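Sovside Woodwork Notes
@sovsidewoodnotes · Apr 21, 2018

Saturday thread, and it's going to be a long one, so get yourself a coffee. I finally have pale boards for the hallway bench and I want to talk about grain, steps and finish before I do anything I can't take back. (1)

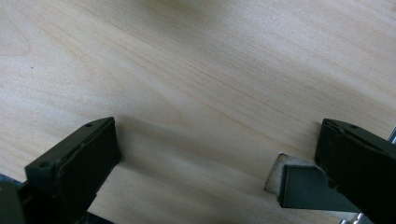 Sadia Swati replied to ask whether pale wood doesn't just go yellow the minute you put anything on it, and whether she'd be better off leaving her own shelves bare.

Such a good question, Sadia, and it's pretty much what this whole thread is for! Oil-based finishes do warm up a pale wood, and they keep getting warmer over the years. Water-based ones stay much closer to what you started with. Bare is fine for a shelf of books, less fine for anywhere people put down a cup. (2)

A bit of background for anyone new. The bench is going in the narrow hallway of the Larier Street house, under the coat hooks, and it has to be 54 inches long and not one bit longer or the closet door won't open. I have measured this more often than I'd like to admit. (3)

What I love in a light board is fine, close grain, the kind with lines so thin you only really notice them when you tip the wood toward a window. There's cream in it, a bit of beige, even a little peach if the light is kind. From across the room it all goes quiet and soft. (4)

The tiny dark speck near one side stays. I went back and forth on it all through breakfast — sand it, fill it, turn that side to the wall — and then decided that I like it. It's a freckle. My bench is allowed a freckle. (5)

Now, the step. Where one level of wood drops to the next you get a soft shadow line, and I think that line does more for a plain piece than any amount of routed decoration. My old neighbor Ignacio used to put one on everything he made, breadboards included, and I thought it was fussy until I tried one myself. (6)

If you're making a stepped edge, try to keep the grain running along with it. When the lines go the same way as the edge, your eye just slides along. When they go across, the whole thing looks like an afterthought (ask me how my first nightstand turned out, or please don't). (7)

Sanding plan, for those who asked last time: 120 to start, then 180, then 220, always with the grain and never leaning on it near the step. It's so easy to round over a crisp edge when you're enjoying the radio. Wipe the dust off between grits, and do the step by hand with the paper folded over a flat scrap. (8)

For the finish I'm going with 3 thin coats of the water-based clear from Orine, the little paint shop by the post office. A very light rub between coats, and I'll do the underside too so the board takes up moisture evenly. Test piece first! Always a test piece first, on an offcut from the same board. (9)

Sadia, if your shelves are pale as well, come by and I'll give you what's left in the can. Bring an offcut and we'll try it side by side with the oil, and you can pick whichever you like better. Legs next, once I make up my mind between straight and tapered. (10)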